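About the Robotics Club

The club is a student group at Tunduvport Technical School. It was started by Gianni Zuccaro, who teaches controls and still signs off on the wiring of every new cell. Members work on small two-arm manipulation tasks and the software that runs them. Prior programming experience is useful but is not a condition of joining.

Work is organized by task. A pair of students takes a task, writes the procedure, records demonstrations by hand guidance, trains a policy and tests it on the same cell. A task is closed when its written report has been accepted. Each test series has 98 trials, and failed trials are logged with the grip position and the order in which the parts were approached. 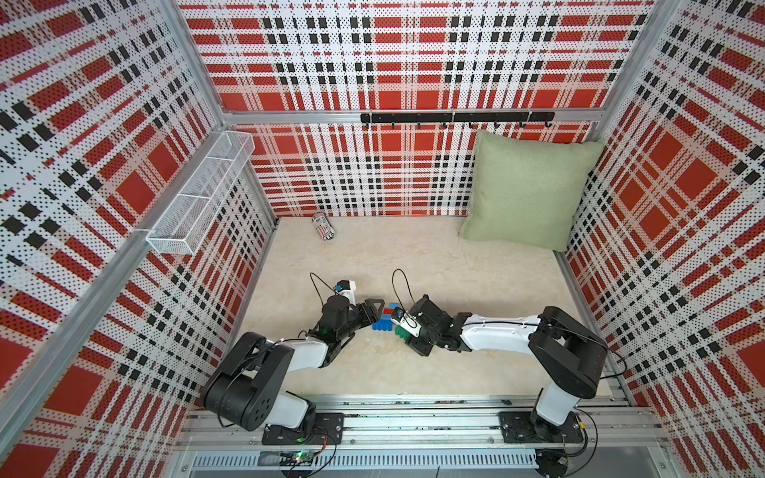

Grimuten Team, Two-Arm Manipulation
Tunduvport Technical School Robotics Club

The Grimuten team handles toy bricks. Both grippers have to work close together over a small cluster, so most of the effort goes into approach angles and into keeping one wrist out of the other's way. Each arm carries its own wrist camera. The arms are bolted to base plates on grooved aluminum rails along the front of the cell, and the spacing is recorded at the start of each series.

The second team, Costa, maintains Noteck, the club's logging software. Noteck stores joint positions, gripper commands and camera streams under one time base. Changes to the file format are made in January only, between project terms, and older recordings are converted at that point.

Membership

A project term lasts eight weeks. New members spend the first 2 weeks on safety, cable routing and homing procedures before they run an arm under power. After that they are assigned to Grimuten or Costa according to the open tasks.

Students must be present at the cell whenever the arms are enabled. Unattended runs are not permitted. Requests to join, and requests for copies of closed task reports, go to Gianni Zuccaro at the controls lab.

Page last revised September 14, 2021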